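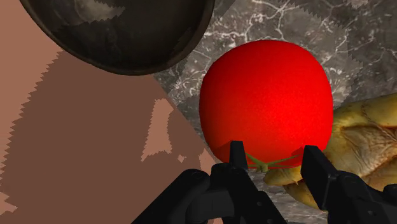

Figure 1. Simulated kitchen, wrist view, gripper at the tomato.

Can a machine clear a kitchen counter yet?
Project report, Skometti group
February 4, 2024

1. What we wanted to know
Whether an arm can do one boring chore start to finish. Pick up the food, put it in the right dish, leave the rest alone. Everything in simulation, no budget for hardware. We called the task set Gethin and the control code Justasia (old name, stuck).

2. Setup
One Franka arm, two-finger gripper, stone counter with food and utensils on it. 100 runs with the tomato, 100 with everything else, so 200 total. Time limit 45 seconds per run. Object spots shuffled a little between runs, lighting left alone.
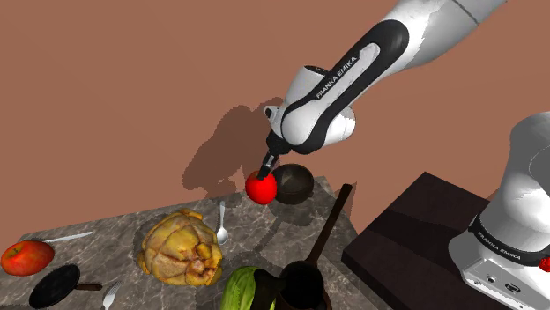
Clutter was the hard part. With a bare counter the planner was fine, we checked that first. Add pans with long handles and the arm has to come in from above, and then small errors in height matter alot. Round things roll when one finger touches early. Flat things like a fork or knife are worse, hardly anything to grab.

3. Results so far
Tomato: mostly OK. Most misses were early contact on one side. Chicken: bad, too wide for our grasp settings. Cutlery: we stopped trying in July and didnt go back.

4. Problems
Contact settings are guesses. Nothing squishes in our sim, so a good grasp here says little about a real tomato. Timeouts got logged as failures in one batch and as skips in another, still fixing that before the Brondbridge demo.

5. Answer
For one round object, nearly. For the whole counter, no.

To do: redo the timeout table, rerun chicken with a wider opening.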